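Chapter 4
Two Arms, One Cup: Planning a Handover

What this chapter covers
Setting up a two-arm task
Writing a task card before any code
Home positions and why yours will be wrong the first time
Keeping a run log
Project brief 4A

You will need: your notebook from Chapter 3, the arm pair your group built or was lent, one plastic cup, masking tape, a timer. A second person. Always a second person.

4.1 Where we left off

By the end of Chapter 3 your group had one arm that could go to a point and stop. Good. Most groups get that far by the end of September, some a bit later, no harm done. One arm going to a point is a solved thing now. Leave it alone, don't keep tuning it.

Now two arms. The maths is not twice as hard. The arguing is. Where does the left one wait while the right one moves? Who has the cup? What does "has" mean, to a program? Write down your own answer to that last one before reading on. One sentence will do. We come back to it in 4.5.

The course follows the Trollidia project, which began as an after-school club run by Dilwyn Meredith and is now on its third set of students. Their software is called Hladun. Yours can be called anything you like. Nothing in this chapter depends on the name, only on the order you do things in.

4.2 The task card

Before code, a card. Paper, small, one side only. If it doesn't fit on one side the task is too big, cut it down.

The Trollidia card for the first two-arm task, copied as written:

Task: cup goes from left side to right side.
Start: cup upright, both grippers open, both arms at home.
Middle: left lifts, right takes, left lets go.
End: cup upright on the right, both arms at home.
Stop if: cup falls. Arms touch. Anyone says stop.
Runs: 30

Look at the "Stop if" line. Three conditions and the last is a person. Melaniia Tkachuk wrote that card and her first version had no stop line at all. Přemysl Kopecký sent it back. Send yours round the group before anyone switches on.

Note also what the card leaves out. No joint angles, no speeds. Those go in the settings file, becuase they change every session and the card should not.

4.3 The work area

You don't need a lab. A bedroom will do, a garage, the end of a corridor, as long as the arms can't reach anything that matters and you can get to the switch. Mark the cup's starting place with tape. Mark where the operator stands. Then don't move the tape halfway through a set of runs, or the runs before and after can't be compared.

Cables: follow each one from end to end with your finger before power goes on. Then swing the arm by hand, power off, and see if it pulls.

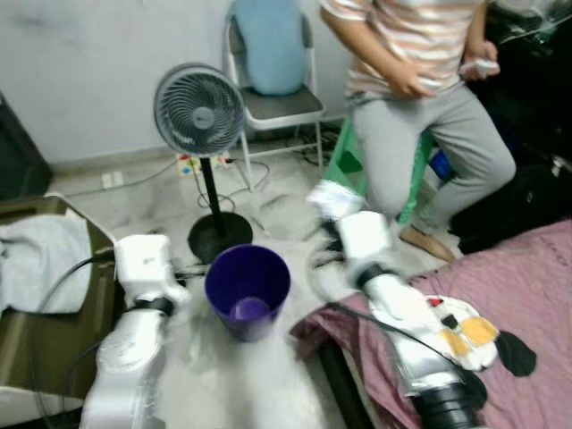
Fig. 4.1 Two-arm set-up with the cup between the grippers. The left gripper is beside the cup; the right is blurred by movement.

Compare Fig. 4.1 with your own space. The cup stands upright and both arms can be seen at once, so the operator's view and the arms' view can be checked against each other. Sketch yours the same way, from above the arms looking out. Label left and right from the arms' side, not the side you happen to be standing on. Every year somebody swaps them.

4.4 Home positions

Home is where an arm waits when it has nothing to do. Sounds trivial. Isn't.

A good home is clear of the other arm, clear of the cup, and quick to leave. Those pull against each other. Far away is safe but slow. Close is quick and you will hit something. Start far. Move each home in by 50 mm at a time, three runs at each distance, stop when you don't like it and go back one step. Write both numbers down, the one you liked and the one you didn't.

Zoriana Zinchenko's group skipped this and set home by eye. Looked fine. Then the two wrists met on the way up, at low speed luckily, and they lost the afternoon re-zeroing. Her note in the log: "measure it, you have a ruler."

Speed for all first runs: the lowest your software allows. Do not raise it in this chapter.

4.5 What counts as holding

Back to your sentence. Common answers:

The gripper is closed. (On what?)
The gripper is closed and the motor is pushing back. Better. Could be pushing on its own fingers.
The gripper stopped closing before it was fully shut. Better again, and it's what Hladun checks.

Then the handover itself. There has to be a short time when both grippers hold the cup. If left lets go when right starts to close, the cup drops. Hladun waits 300 milliseconds after the right gripper reports a hold, then opens the left. Try it at that setting, then shorter. Log what happens.

4.6 The log

One line per run. Run number, who operated, result, one remark. Failed runs go in too, specially failed runs. Vitalii Palamarchuk keeps the Trollidia log and won't take a line with no remark in it, even if the remark is "fine".

Sample lines:

1, MT, fail, right closed too early, cup tipped
2, MT, fail, same
3, PK, done, slow but fine

Project brief 4A

Work in pairs. Write a task card for moving one cup from left to right. Set and record both homes. Do 30 runs, swapping operator halfway. Hand in the card, the sketch of your space, the settings file and the full log. Marks are for the log, mostly.

Groups who finish early: same task, cup starting upside down. New card first.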